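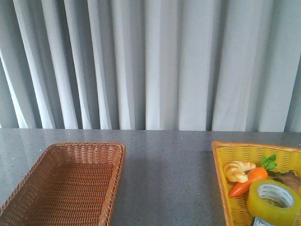 Bringing a sorting robot into a packing room is mostly a job of getting people ready, and the machine itself can wait until you have done a fair amount of talking. I learned this the slow way at Brosamside, where we pack mixed orders for small shops, and I would like to save you a few of the weeks it cost me. Start with one small task that everybody on the shift already knows by heart. Ours was moving goods from a full basket into an empty one, and we practiced it on a plain countertop with a yellow basket on the right and a brown one on the left. A toy croissant, a toy carrot and a big roll of packing tape make a good first load, being such different shapes, and you won't cry over a dented croissant!

Step 1. Write down the job as it is done now

Sit with the people who do the sorting and let them tell you about it at their own pace. Bring coffee. You want the small things that never make it into the work instructions, like which items get turned over to check the label, or what a packer does when two bags are stuck together. Our list ran to 20 lines, and more than half of them were new to me, though I had run that room for years. Keep the list in the words people used. It will be the most useful piece of paper you have when the supplier comes in to set things up.

Step 2. Tell people what happens to their hours

Please do this before the equipment arrives, even if the answer is only half worked out. People can live with "we don't know yet, and we will tell you in August," but they can't do much with silence. At our place the hours stayed the same and the work moved around. Less time went on lifting and sorting, and more on checking, on repacking odd items and on looking after the station. Some were glad of the change. A couple of our packers missed the rhythm of the old job — I had not expected that, and I should have asked sooner. We now keep one table for sorting by hand, and anyone can put their name down for it.

Step 3. Lay out the station

Put the full basket and the empty one at the same depth, with open counter between them. Leave that middle stretch clear, because an item that slips will usually land there and you want to spot it quickly. Mark the basket corners on the counter with tape once you are happy with them. Ours drifted every time someone wiped down, and the first week's missed grips were nearly all due to that. We also hung a curtain behind the counter, which gives a calm background and keeps passing carts out of the camera's view.

Step 4. Run short trials with the people who will use it

Begin with 2 trials a day, one in each half of the shift, and let a different person lead each time. The leader loads the basket, starts the run and has the final word on stopping it. We did 125 picks before we allowed any real stock near the station, and 275 before we let it run through a lunch break. Put soft things and round things in early. Rolls of tape are worth some patience, as there are several ways to take hold of one and your packers will have opinions on which is best. Write the opinions down too.

Step 5. Decide who can change what

Senga Hepburn, who leads our afternoon shift, drew up a one-page chart for this and it has saved us a lot of grumbling. Anyone can stop the station. Anyone trained can move baskets and restart it. Changes to speed go through the shift lead, and the next shift gets a note about them. Pin the chart at eye level beside the counter — a binder in the office won't help anyone at six in the morning.

Step 6. Go back to the list

After a month, take out the paper from Step 1 and read it through with the same people. Cross off what the robot does well, circle what still needs a pair of hands, and share out the circled jobs fairly so they don't all land on the newest person. Then put the next review on the calendar while everyone is still at the table.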